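Medport gets the nod for a medicines plant, and I have a few thoughts 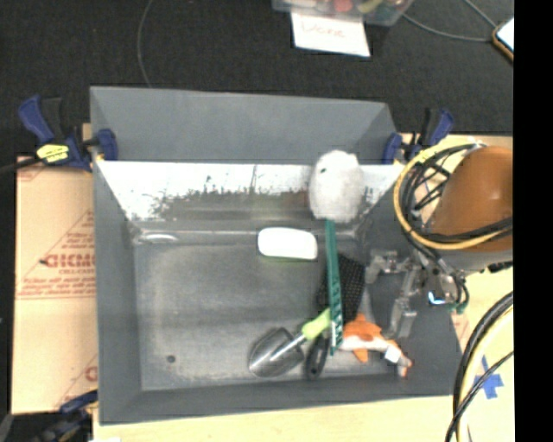 So what is going to be made at the new Medport plant?
Generic antibiotics, mostly the everyday tablets and the powders pharmacists mix up for kids, plus a smaller line of saline and other hospital fluids that will start later.

I've been following this one since the first rumours went round, so forgive me if I sound a bit pleased. Council voted it through on Thursday night after a meeting that ran well past ten (I'd packed a thermos, I know these people), and the company behind it, Ayala, says site works can start in November if the last of the drainage paperwork comes back in time.

The plant goes on the old cannery land out on the Grarnunham road, the big flat paddock you pass just before the roundabout. There'll be 341 permanent jobs once both lines are running, with the first lot of hiring for the tablet line. The rest depends on how quickly the fluids side gets licensed, and the regulator will take as long as it takes.

I rang Ita Ní Bhriain on the way home from the meeting. She runs operations for Ayala and she was still in the car park, as it happened, trying to find her keys. I asked her the thing everyone at my chemist has been asking me, which is whether any of this will make a difference when you go in with a script and get told it's out of stock again.

"It'll help with the products we make, and I'm not going to promise more than that," she said. "We still have to bring the active ingredients in from overseas. What we can do is hold a lot more of them here than anybody holds at the moment."

Fair enough, I thought. That's the bit that tends to get lost when politicians start talking about making our own medicines! Pressing a tablet is one job and making the stuff that goes in it is another, and Medport will only be doing the first. Ayala wants to keep enough raw ingredient in its warehouse to get through a bad winter, and there's a second, smaller project called Omuva that would look at making two of the ingredients locally. Omuva has no site and no money yet, so I wouldn't hold your breath, but I'm glad someone's got it on a list.

Not everybody in the room was happy. A few of the neighbours along the creek wanted to know where the wash water goes, and I reckon they were right to push. Antibiotic residue in waterways is a real worry, and the first version of the application had barely a page on it. The version that passed has a proper treatment unit on site and monthly testing, with the results put up on the council website for anyone to read. There's also a limit of 20 truck movements a day through the roundabout, none of them before seven in the morning, and that got the biggest cheer of the night.

The vote was a comfortable one in the end. Roughly 600 people had sent in submissions, and the planning officer said most of them were in favour, though a good many asked for the same changes on water and trucks.

If you're after work, Ayala says it will be advertising for lab technicians and line supervisors first, then packing and warehouse staff. The TAFE is talking about a short course in clean-room basics, but nothing's been signed, so don't go quitting your job just yet. I'll be at the next information night at the Medport hall and I'll put the date up here when I've got it. If you have a question you'd like me to ask, pop it in the comments and I'll take it along.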